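책 보관 게시판 > 질문/답변

제목: 타일 바닥 방에 책 두는 분 계신가요 (세워 두기 vs 눕혀 두기)

작성자: 모서리접기
작성일: 2019년 2월 20일
조회 139

이사하면서 책을 작은방으로 옮기려고 합니다. 책은 200권이고 대부분 양장본입니다. 소설이 반쯤 되고 나머지는 도감하고 요리책입니다. 책장은 Clurkent 4단짜리인데 폭이 90cm입니다. 예전 집에서 쓰던 걸 그대로 가져왔습니다.

고민은 두 가지입니다.

첫째, 책장을 꽉 채우지 못하니 끝쪽 책들이 자꾸 기울어집니다. 양장본은 기운 채로 오래 두면 책등이 틀어진다고 들었는데, 그럴 바에는 아예 눕혀서 쌓는 게 나은지 궁금합니다.

둘째, 방에 장판이 아니라 타일이 깔려 있습니다. 맨 아래 칸에 책을 둬도 되는지 모르겠습니다. 겨울에는 발이 시릴 정도로 차갑습니다.

기울어진다는 게 어느 정도냐면 이 정도 각도입니다.
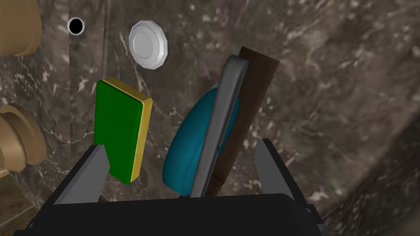
초록색 면에 가장자리는 노란색. 조금 기울어져 서 있음

북엔드는 Skunomness 것을 한 쌍 써 봤는데 밑판이 얇아서 무거운 도감은 못 버팁니다. 판형이 큰 책을 받치면 밀려납니다. 다른 제품을 사야 하는지, 배열을 바꾸면 되는지도 알려 주시면 고맙겠습니다.

댓글 1
작성자: 누런종이

눕히세요. 저는 판형 큰 책은 전부 눕혀 둡니다. 도감처럼 속지가 무거운 책은 똑바로 세워도 속지가 아래로 처지면서 책등 위쪽이 벌어집니다. 기울어지면 더 빨리 그렇게 되고요. 다만 네다섯 권 넘게 쌓지는 마세요. 맨 밑에 있는 책 꺼내기가 귀찮아져서 결국 안 읽게 됩니다.

댓글 2
작성자: 제본3년차

윗분 말씀은 도감에는 맞는데 소설까지 눕힐 이유는 없습니다. 보통 크기 양장본은 세우는 게 기본입니다. 문제는 기울기지 세우는 방식이 아닙니다. 칸이 남으면 남는 자리에 책을 몇 권 눕혀서 옆의 책을 받치면 됩니다. 북엔드 없어도 됩니다.

키가 비슷한 책끼리 붙이는 것도 중요합니다. 큰 책 옆에 문고본을 세우면 큰 책 표지가 문고본 위쪽에서 휘어요. 도감은 도감끼리 두세요.

댓글 3
작성자: 누런종이

눕힌 책으로 받치는 건 저도 해 봤는데 받치는 쪽 책을 꺼낼 때마다 옆이 무너집니다. 자주 보는 책이면 못 씁니다. 안 보는 책으로 받치면 모르겠네요.

댓글 4
작성자: 제본3년차

안 보는 책으로 받치라는 얘기입니다. 전집류 같은 거요.

댓글 5
작성자: 창고지기77

타일은 별로입니다. 저는 타일 깔린 다용도실에 상자째로 뒀다가 6월에 열어 보니 맨 밑 책들이 울어 있었습니다. 곰팡이까지는 아니었는데 종이가 물결처럼 됐고 그 뒤로 펴지지 않았습니다. 바닥이 차가우니까 습한 날에 물기가 맺힙니다. 웬만하면 다른 방에 두세요.

댓글 6
작성자: 느린독서

다용도실하고 방은 다르죠. 다용도실은 세탁기 돌리고 물 쓰는 곳이고요. 저는 거실 전체가 타일인데 책장 놓고 잘 삽니다. 바닥에 직접 닿지만 않으면 됩니다. 글쓴이님 책장은 맨 아래 칸이 바닥에서 떠 있나요? 그리고 벽도 타일인지, 외벽 쪽인지 사진 있으면 올려 주세요. 바닥보다 외벽이 더 문제일 수 있습니다.

댓글 7
작성자: 모서리접기

답변 감사합니다. 아래 칸은 손가락 한 마디 정도 떠 있습니다. 책장 자리로 생각한 쪽은 외벽이 맞습니다. 반대편은 문이 열리는 쪽이라 책장을 놓으면 문이 덜 열립니다.

구석 사진 첨부합니다.

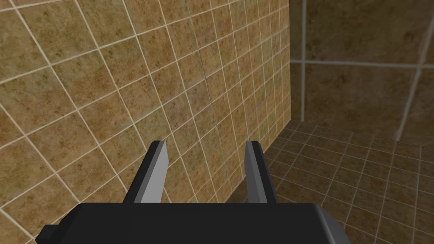
타일 깔린 구석 쪽

벽 길이를 재 보니 139cm라서 책장 하나를 놓으면 옆이 조금 남습니다. 남는 쪽을 구석으로 할지 바깥쪽으로 할지도 정해야 합니다.

댓글 8
작성자: 느린독서

남는 공간을 구석 쪽에 두세요. 외벽이면 구석에 공기가 제일 안 통합니다. 책장을 구석에 딱 붙이면 옆판 안쪽부터 눅눅해집니다. 뒤쪽도 벽에서 손바닥 두께만큼은 띄우시고요. 뒤판이 얇은 책장이면 더 띄워야 합니다.

댓글 9
작성자: 창고지기77

띄우면 지진이나 애들 때문에 위험합니다. 책장은 벽에 고정하는 게 우선이에요. 띄운 상태에서 고정하려면 벽하고 책장 사이에 각목을 대야 하는데 세 들어 사는 집이면 못 박지도 못하고요.

댓글 10
작성자: 느린독서

4단이면 높지 않아서 무거운 책을 아래 칸에 넣으면 꽤 안정적입니다. 물론 아이가 있는 집이면 고정하는 게 맞습니다. 글쓴이님 상황을 모르니 여기까지만 쓰겠습니다.

댓글 11
작성자: 먼지털이

습도계부터 사세요. 만 원 안쪽입니다. 다들 타일이 좋다 나쁘다 하시는데 재 보면 끝날 일입니다. 아래 칸 안쪽에 하나, 윗칸에 하나 놓고 한 달만 적어 보면 됩니다. 저는 아래 칸이 윗칸보다 늘 높게 나와서 아래에는 그릇하고 공구를 넣었습니다.

여름용으로 Traladley 제습기 작은 것도 쓰는데 물통이 작아서 하루 한 번은 비워야 합니다. 소리는 잘 때 거슬리는 정도입니다. 방이 작으면 그걸로 충분합니다.

댓글 12
작성자: 누런종이

무거운 책은 아래, 습한 곳도 아래. 이게 늘 문제입니다. 도감을 위에 올리면 선반이 휘고 아래에 두면 습기를 먹고. 저는 아래에서 두 번째 칸에 도감을 눕혀 둡니다. Clurkent는 선반 핀 위치를 바꿀 수 있으니까 그 칸을 낮게 잡으면 됩니다.

댓글 13
작성자: 제본3년차

폭 90cm에 도감을 한 칸 다 채우면 가운데가 처집니다. 도감은 양 끝에 나눠 두고 가운데는 가벼운 책으로 채우세요. 선반이 처지면 가운데로 책이 쏠려서 또 기울어집니다.

북엔드를 꼭 쓰실 거면 Valentini에서 나오는 ㄷ자 모양이 괜찮습니다. 밑판을 책 밑으로 깊이 넣는 방식이라 책 무게로 눌러 줍니다. 가격은 좀 합니다.

댓글 14
작성자: 창고지기77

Valentini는 밑판 모서리가 날카로워서 책 아랫면에 자국이 납니다. 저는 한 쌍 쓰다가 처분했습니다. 얇은 펠트라도 붙여서 쓰세요.

댓글 15
작성자: 제본3년차

저는 자국 난 적 없습니다. 책을 들어서 넣으면 괜찮고 밀어 넣으면 긁힙니다.

댓글 16
작성자: 모서리접기

정리하면 이렇게 해 보려고 합니다. 소설은 세우고 남는 자리는 안 보는 책을 눕혀서 받치기. 도감은 아래에서 두 번째 칸 양 끝에 눕혀 두기. 맨 아래 칸은 일단 비우고 습도계부터 놓기. 책장은 구석에서 띄우기.

고정은 집주인한테 물어봐야 합니다. 북엔드는 나중에 사겠습니다.

댓글 17
작성자: 먼지털이

습도계 두 개 사면 처음에 나란히 놓고 숫자가 같은지 확인하세요. 싼 건 서로 다르게 나옵니다.

댓글 18
작성자: 창고지기77

장마 때까지 재 보고 나서 아래 칸 쓰세요. 겨울 숫자는 참고가 안 됩니다.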